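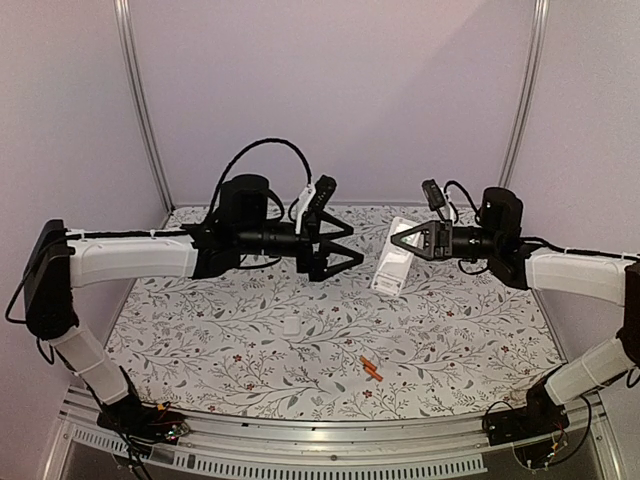

Setting up and checking the grippers

Section 12: Comparing finger sets on a two-arm cell

Use this section when both arms are mounted on the front rail and you want to compare one finger set with another. Read section 11 first if the arms have not been homed.

1. Switch off the motor supply at both controller boards.
2. Fit the fingers to the gripper body with the hex-socket screws supplied. Tighten each screw a little at a time.
3. Check that the wrist camera cable has enough slack to follow the wrist through a full turn.
4. Switch on and run the Corkia open and close routine on the left arm, then on the right.
5. Bring the grippers towards each other over the mat and stop while there is still a gap between the tips.

Caution: Keep hands outside the side panels while either arm is powered.

Place the test objects on the mat. A white case with a window and a few short orange cylinders make a fair starting set, as they need different grip widths.

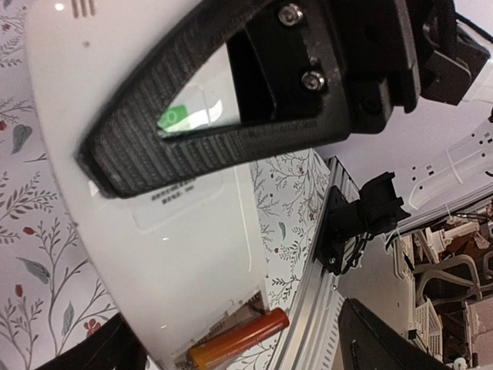
6. Lower the open gripper over the case at slow speed. The ribbed pad should meet the surface along its length before you raise the force.
7. Close in small steps and watch the finger. Open-loop fingers are meant to bend around a curved edge. If the tip lifts away, open the gripper and lower the wrist angle.
8. Record the force setting. Do not go above 600 on the Jemura scale with soft pads.

Note: Repeat with the second finger set before you move the objects.
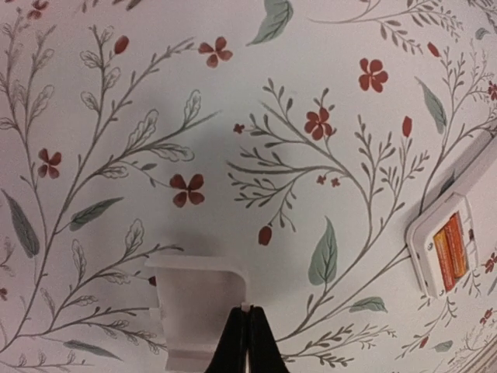 9. Check the wrist camera view with the fingers closed. Both tips must be visible at the lower edge. If they are not, loosen the bracket and tilt the camera down.
10. Save the result under a new run name.

Error 1404 means the gripper has lost its zero position. Open it fully, switch off and start again from step 4.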